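Home | News | Workshop diary | Members | Tool booking | Contact

From the workshop: the shuttlecock table
14 Aug 2026

Several members have asked what is going on at the big table at the back of the Villberg workshop, so I was asked to write a few words. The project belongs to Pieter Leemans and me. We build a robot arm which must take a shuttlecock and put it in a tube, and also take it out and lay it down again. Pieter plays badminton twice a week and says that picking up is the worst part of the evening. I do not play, but I like small problems which look easy.

A shuttlecock is not a kind thing to hold. The feathers bend, the head is round, and the weight is all at one end. In spring we tried with a suction cup and lost the whole month. Now we use two fingers and a soft closing movement, and we hold it by the skirt, close to the head if possible.
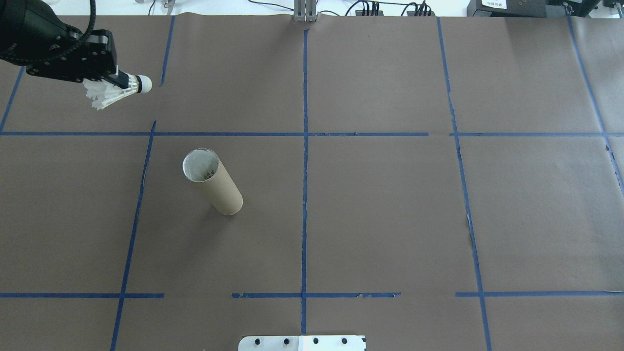
The table and the tape

The blue tape is our map. Before, we gave the positions in millimetres from the base, and every conversation between us was a confusion. Now Pieter says "left cell, middle row" and I know where he wants it. The lines are not very straight and some of them have been put down again after the arm pulled at them. For us this is good enough, as the arm does not measure from the tape. Only the people do.

We have two views of the work. One is from high up and sees nearly the complete table. The other is from the small camera at the wrist, and for this one I wrote a little program that looks for a place where two lines cross. If the crossing is found at the expected place, the arm may continue. If not, it stops and waits for one of us.

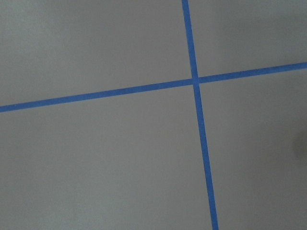

I had the most trouble with shadows. In the evening, when the lamps over the lathe are on, the program sometimes took the edge of a shadow for an object and the arm went politely to pick up nothing. I have now made the limit stricter and I ask for the same answer in two pictures before anything moves. It costs a little time, but we are not in a hurry.

Our log has 1637 attempts since we began, and 592 of them were made with the present fingers. Most of the failures are at the mouth of the tube. The skirt is wide, and if the arm comes even slightly from the side, a feather catches on the rim and the tube falls over. Pieter wants to fix the tube to the table. I would prefer to correct the approach – we have not agreed yet, and the tube is still standing free. 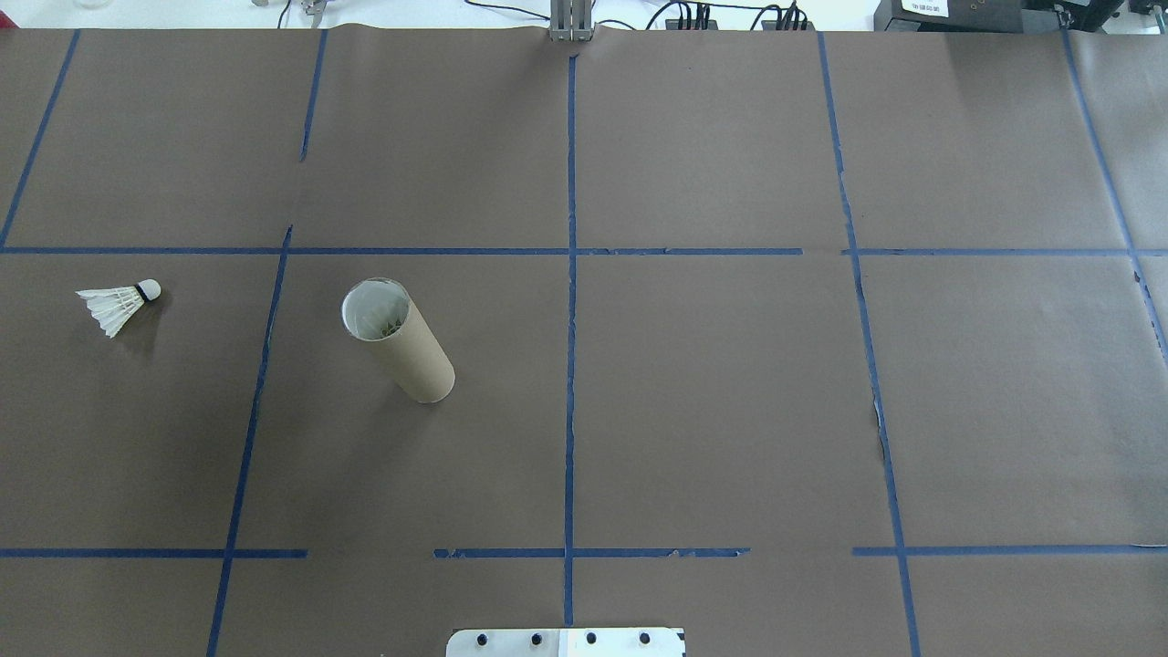

Shuttlecock and tube on the taped table, Villberg workshop.

What comes next: Pieter will print a new pair of fingers with a softer inside, and I will rewrite the part which decides the angle of the hand. At the moment it knows only 13 angles, and the right one is usually between two of them. Dorian Chevalier has offered to look at the cables with us, for which we are thankful.

Two requests to the other members. Please do not lay tools or cups on the brown surface, also not for a short moment. And if you have old feather shuttlecocks, please leave them in the box beside the door. Damaged ones are welcome too, as the arm should learn to manage these as well.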